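4.2 Pre-session checks and good practice

Much of what gets passed around as a "standard" for handheld gripper work is one lab's habit, typed up. The Heris checklist ran to 90 items, and operators ticked them all without reading. We kept the ones below.

1. Inspect every face of both marker cubes. Replace a cube with a scuffed or lifting pattern. Do not touch it up with a pen.
2. Tighten the hand straps, then open and close each gripper 2 times.
3. Route cables away from where you will stand.
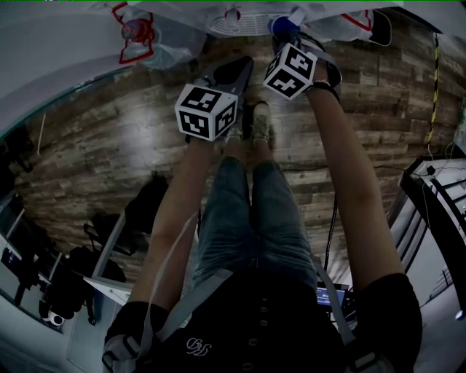 4. Stand still with both cubes in view before you start recording. Some guides want a long hold here. We have seen no evidence that it helps.
5. Stop if a strap slips. Do not fix it with the other gripper.

CAUTION: A green status light means the software is running. It does not mean the tracking is good. Play back the first take.

Note: Edin Kadrić's review for Flondale asked for a signed form per session. Signing is optional. Steps 1 and 3 are not.

Error code 2134: see section 6.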